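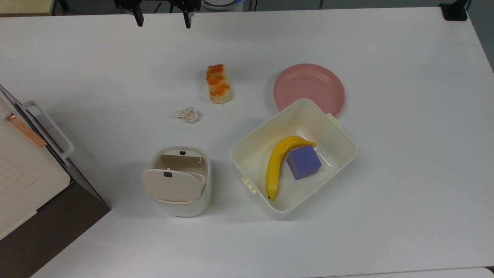

5.2 Couleur de la vaisselle et appétence déclarée

Le résultat le plus stimulant de l'enquête Hamedis concerne un facteur que la littérature sur la restauration collective traite souvent en marge : la teinte de l'assiette. Les 2 000 répondants de Jeltenside ont noté six desserts sur une échelle en cinq points, d'abord pour l'envie de goûter, puis pour la douceur attendue. Or la douceur attendue varie nettement avec la vaisselle, à recette identique, et l'effet est remarquablement stable d'une tranche d'âge à l'autre !

Les teintes chaudes et mates dominent. Une assiette rose saumon à bord relevé, du type visible à la figure 2 près d'une petite pâtisserie jaune pâle à dessus orangé, relève la note de douceur bien plus que la porcelaine blanche de la gamme Grulline. Nous y voyons une belle confirmation de l'hypothèse de congruence chromatique, formulée jusqu'ici surtout pour les boissons. 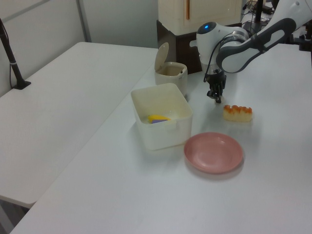 L'envie de goûter suit une logique différente, et c'est là que les données deviennent passionnantes. Elle dépend davantage du contraste entre l'aliment et son support que de la teinte elle-même : un flan clair gagne à être servi sur un fond soutenu, tandis qu'une tarte aux fruits rouges y perd. Le modèle Ha, qui intègre les deux variables, rend compte de ce croisement sans terme supplémentaire. Reste la question de l'éclairage, plus froid en février dans les réfectoires orientés au nord, que nous reprenons à la section 6.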